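About Jerside

We help people buy robots, and about as often we help them put the checkbook away for another year.

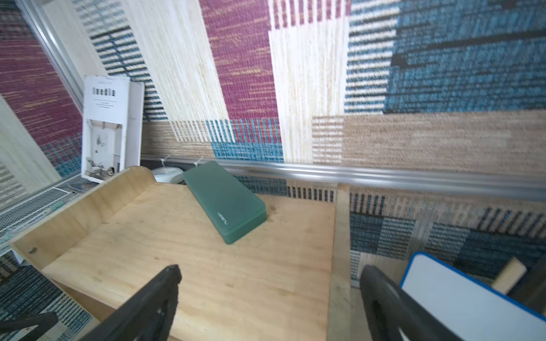
Jerside was started by Seidu Frimpong and Efua Sarpong, who met while arguing over a purchase order. Seidu had written it. Efua, in accounts, wanted to know why a robot arm with a perfectly reasonable price needed a second page. The second page was the gripper, the mounting, the spare fingers, the cables, the freight and a training day in another state. She approved it eventually. They have been writing second pages together ever since.

Our clients are mostly small shops, labs and packing rooms buying their first or second arm. They come to us with a brochure and a number their boss has already agreed to. We read the brochure, visit the bench where the thing is supposed to live, and come back with a different number. Some of them still speak to us.

What we do

Planning visits. We bring a tape measure and a bag of ordinary objects to pick up, on the theory that your products are less cooperative than the cubes in the sales video.

Budgets. Our standard worksheet, the Corkum, has 13 lines. The arm is line 2. Line 1 is "Who will look after it?" and you can't skip it, although people have tried.

Quote reviews. Send us what the vendor sent you. We mark it up in red and tell you which extras can wait. A review costs $611, and a full plan with a site visit starts at $1,077. Travel is extra, and yes, it's on the second page.

Ragab, our follow-up service, is a call from Efua every September, before next year's budgets are locked, to ask what broke and who paid for it.

What we don't do

We don't sell equipment or take commissions from anyone who does. A vendor once sent a fruit basket. Seidu ate the pears and declared them in writing.

Our office is on the upper floor of the Kaletham building, over the loading dock. The elevator is awaiting budget approval.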